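Temstead (TV serial)

Temstead is an American daytime television serial set in a lakeside town of the same name. It follows two families, the Sibiyas and the Corels, whose businesses, marriages and lawsuits have been tied together since before the first episode. 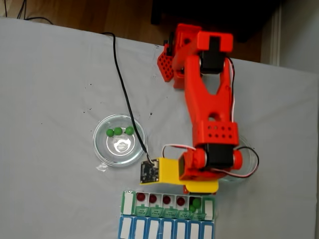
The serial is made by Undham Television and is shown on weekday afternoons, with each episode running 22 minutes without commercials. It is a continuing drama with no planned ending, and most episodes carry three stories at once. One is usually close to its climax while the other two are being set up or allowed to cool.

Setting

The town of Temstead is never placed in a named state. Dialogue refers to "the city" and "downstate," and the winters are long, but license plates and official seals are kept generic. Most of the action takes place in a small number of standing sets: the Corel house, the Sibiya family's restaurant, the county hospital, the courthouse hallway and the bar at the marina. The courthouse hallway was built for a single murder trial and was kept afterward because writers found it a convenient place for enemies to meet.

Outdoor scenes were rare in the early years. A set of lake shots taken in June before the serial began was used for several seasons, including in stories set in the fall, and regular viewers came to recognize the same passing sailboat.

Premise and main stories

The first episode opens with the reading of a will. The head of the Corel family has left half of the boatyard to the Sibiyas, who had been his tenants, and has given no explanation. The reason is held back through the whole first season. It is then revealed that the Sibiyas' eldest daughter is also a Corel, a fact known only to her mother and to the family lawyer.

The daughter's position between the two households is the source of most later stories. She marries into a third family, loses a custody case, is presumed drowned and returns under another name. Her return episode is generally treated as the point at which the serial moved from family drama toward a broader style, with blackmail, switched test results and a long kidnapping story in the lodge across the lake.

The hospital story, often called "the Corel trial" by viewers although the trial takes up only its last part, concerns a surgeon accused of hiding the cause of a patient's death. It was written to last one season and was extended twice. In its final weeks the surgeon confesses to protect his son, who had altered the records. The son's guilt had been hinted at in an early scene with a locked drawer, and the drawer was not opened on screen until nearly 200 episodes later.

A later story deals with a disputed adoption. The Sibiyas' younger son and his wife raise a child whose birth mother has been told that the baby did not survive. Viewers know the truth from the start, and the suspense comes from the number of characters who learn it one at a time and choose to stay silent. The child is eventually returned, and the marriage does not last.

Format and production

Scripts are prepared in blocks of 5 episodes, matching one week of broadcasts. A head writer sets out the events of the block, and separate writers then produce the dialogue for each episode. The last episode of a block normally ends on the strongest turn of the week. The episode that follows picks up the same scene from a few lines earlier, so that the final moment is played again, sometimes with small changes in wording.

Scenes are recorded by set and not in story order. All the restaurant scenes for a block may be finished in one morning. Continuity errors caused by this method are common in the early seasons, chiefly in hairstyles and in the level of drinks.

Roles have been recast several times. The serial does not explain a change of actor in the story, apart from one case in which a character returned from a car accident with a new face. That story was unpopular and was later dropped without further mention. Child characters are aged quickly, a practice common in daytime drama, and the Corel grandchildren went from grade school to law school in a few seasons.

The 1,000th episode was a departure from the usual form. It has a single story and a single set, the boatyard office, where both families wait out a storm. The will from the first episode is read again in full, including a paragraph that had not been heard before.

Production was interrupted in 2020. New episodes returned on 8 December 2020 with smaller groups of characters in each scene, and several romantic stories were carried on through phone calls and letters for a time.

Reception

Early reviews were mixed. Critics praised the opening season's slow handling of the inheritance story but found the secondary plots thin. The kidnapping story drew complaints about its length. Opinion of the hospital story has improved over time, and it is the part of the serial most often recommended to new viewers.

Audience discussion has tended to center on the eldest Sibiya daughter, and in particular on whether she is treated as a heroine or a villain. Both readings are supported by the scripts. In the custody story she lies under oath, while in the adoption story she is the first character to tell the birth mother the truth.

Title

The working title was The Boatyard. It was changed before broadcast, when the hospital was added as a second main setting. The old title survives as the name of a newspaper column read aloud by a minor character in several early episodes.

See also

List of Temstead characters
List of Temstead episodes
Daytime serial
Cliffhanger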